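Where Does the Stuff Go? A Term Project on Lost Property at Pidport Station

Intro to Local Studies, final report
Handed in 6th February

I lost a scarf in September, and that's how this whole project started. I left it on the commuter train into Pidport, called the station the next morning, and got a recorded message telling me to come in person with "a full description of the item." So I went, and I stood in line behind a man trying to describe a gray umbrella. The clerk asked him what made it different from the other gray umbrellas. He thought for a long time and then said it was his. I never did get my scarf back, but I had my topic!

My question was pretty simple to begin with: what happens to a lost thing between the moment somebody hands it in and the moment it either goes home or doesn't? I figured I'd write a couple of pages about umbrellas. Then I found out that the three places I wanted to compare (the station, the Drindenero bus company and the Pestarbridge public library) all do it completely differently, and the report sort of grew.

How I did it

I spent two afternoons at each place, sitting wherever they'd let me and taking notes. I also handed out a short survey on campus and got 40 back, which was more than I expected given that I was offering nothing in return. I asked people what they'd lost, whether they'd tried to get it back, and how long they waited before trying. My teacher suggested adding a question about how they felt, and I'm glad I did, because people wrote way more under that one than under anything else.

What the station does

Everything handed in at Pidport gets a paper tag with the date, the train and a few words about the item. The few words are where it goes wrong. One clerk writes "bag, dark" and another writes "navy backpack, broken zipper, smells of oranges," and you can guess which owner gets a phone call. There's no set list of words to use. When I asked about it I was told there used to be one, on a laminated card, and that the card went missing (I promise I'm not making that up).

After 29 days, anything unclaimed leaves the front office and goes to a storage firm called Kwiatkowski, on the edge of town. Most people in my survey had no idea this happened. A lot of them figured that if it wasn't at the counter, it was gone.

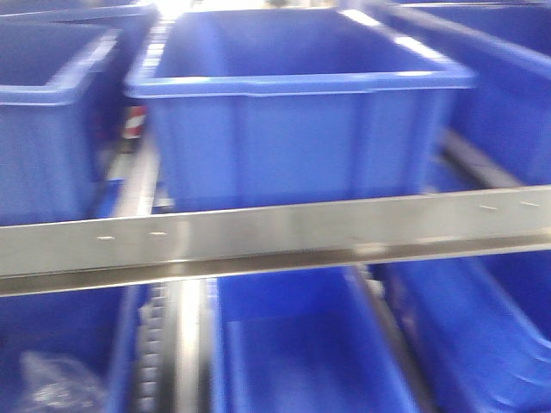 Blue plastic bins on two shelf levels

Sorting at this stage is by size first and by kind second, so a child's boot might end up a long way from a grown-up's boot. I thought that was odd until I tried planning a better system on paper and ran out of room almost right away. Hats are the worst. They don't stack and they don't fold, and people hardly ever come looking for them.

What the bus company does

Drindenero keeps things at the depot where the bus ends its day – so you need to know your route number and also where that bus sleeps. I took the wrong bus home once during this project and only then understood how confusing it must be. The upside is that the drivers remember things. Two of them could tell me who had left what, and on which seat, going back weeks.

What the library does

Pestarbridge has a shelf by the door, and that's it. You walk in and take your thing. I was sure this would be a disaster, but the librarians say they've had very little trouble with it, apart from phone chargers, which vanish. It helps that library visitors tend to come back, while a train passenger may only pass through once.

What the survey said

Nearly 3 in four people never tried to get their item back at all. The reasons were mostly "too much hassle" and "it wasn't worth much," but then under the feelings question the same people wrote long, sad paragraphs about a glove. One person is still upset about a lunch box from second grade. I don't think price has much to do with it.

What I'd change

I'd bring back the laminated card at the station, and I'd put a sign at the counter saying where things go after the first month. If I did the project over I'd also ask the people who hand things in, since I only talked to the losers (sorry) and the staff. And I'd start earlier, because the depot visits ate up most of my weekends.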